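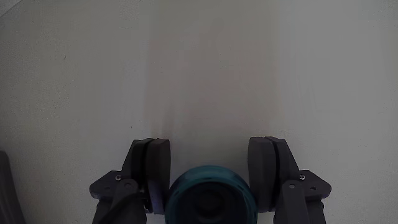
Flumley Table Paint, matt, 750ml

In stock. Order before 2pm, goes out same day (not Monday, see below).

Water-based paint for table tops, desks, worktops in light use, shelves. Dries flat and chalky looking but is not a chalk paint. No wax needed. One tin does a six-seater dining table, two coats, with a bit left for touching up. Brush or small foam roller.

Colours at the moment: Oatmeal, Putty, Wet Slate, Gull. Rosenthal Green is out till June, sorry, the pigment is stuck somewhere. Don't order it through the old link, it still takes your money and then I have to send it back.

What you get
Tin, lid, stirring stick. Sheet of instructions. Brushes NOT included, people keep asking. We sell the Josum foam roller set seperately, 4 inch, two spare sleeves.

How to use it
Wash table with sugar soap. Rinse. Let it dry overnight.
Sand with 180. Just enough to take the shine off, you don't need bare wood.
Wipe off dust with a damp cloth.
Stir the tin. Properly, right to the bottom, the matting stuff sinks.
First coat thin. Will look patchy. Leave it alone.
Second coat after 2 hours, longer if the room is cold.
Light use next day. Full hardness 17 days, so no hot plates and no scrubbing till then.

Old varnish that's flaking has to come off first. Same for anything that's been waxed or oiled, use white spirit and change the rag a lot. Melamine and other shiny boards need the Skaleo primer under it or it will peel in sheets.

Will it mark?
Yes, a bit. It's a matt paint. Dark colours show finger grease more than pale ones. Wet Slate is the worst, Gull the best. Tea and coffee wipe off if you get to them. Red wine left overnight will probably stain. Turmeric, no chance.

Pencil comes off with a damp sponge. Biro doesn't.

If you have small kids or it's a table that gets hammered, put two coats of our clear matt over the top. It changes the colour very slightly, a touch warmer. Try it on the underside first.

Rubbed test
We have İlker Aydoğan do our rub testing, he's got the machine. Gull with no topcoat went 3,000 rubs with a wet pad before it started to polish up and go shiny. Shiny patch is what you'll see first, long before it wears through. You can knock it back with a grey scouring pad, go gently, then touch up.

Colour on screen
Won't match. Get a sample card, they're hand painted with the real stuff. Daylight and a warm bulb make Putty look like two seperate paints, it goes green-ish one side of a room and plain grey the other. Move the card round before you decide.

Price
Tin £23. Sample card £2. Postage worked out at checkout. Northern Ireland fine, Channel Islands please email first. Can't post abroad.

Returns
Unopened tins, any time within the month. Opened tins no, unless there's somthing wrong with it. Send a photo and the batch number off the bottom of the tin.

Storage
Keep it out of the shed in winter. Once it's frozen it's gone lumpy for good. Lid on tight, store upside down if you like, opened tin keeps a year.

Questions
Email is best. Phone goes to Kenji Kasprzak in the workshop, afternoons only, let it ring, he may have gloves on. Closed Mondays. Anything ordered over the weekend or on a Monday goes out the day after.

Also bought with this: Josum foam roller set / Skaleo primer 500ml / Flumley Clear Matt 250ml / 180 grit sheets, pack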